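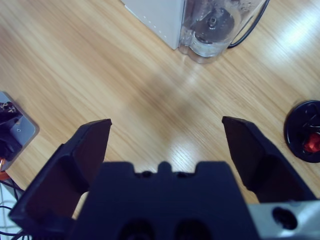

Budget for a second gripper arm on a kitchen-goods bench

Posted by Edith Villca

We run one arm with a two-finger gripper and a wrist camera at our Clandthorpe shop. The work is handling small appliances on a wood table, blenders and their lids for the most part. I have 1676 dollars for a second station. Plulano quoted 933 for the gripper and bracket, without fingers or cables. Is the rest enough for spares and a camera, or should I wait for the next budget in November?

Siham Boutros

It is enough if you already have a controller with a free port. Check that first. Then price these before you sign:
Finger pairs - buy 2 spare sets. Printed ones are fine for lids and light jugs.
Cables - get them long enough to follow the wrist through its full turn, and add clips.
Lighting - a shiny tabletop throws glare into a wrist camera. A matte mat costs very little.
Also ask Plulano for the maximum opening in writing. A blender jug is wider than most people plan for, and you may need to grip it by the handle or rim.

Ffion Gape

Get the Tonow one, we like ours.

Dayana Arboleda

I would hold back part of the money. Our lead time on a replacement bracket was 18 working days, and the station sat idle for all of them. Order one spare with the gripper - shipping is the same. The camera can wait if you can move the existing one between stations.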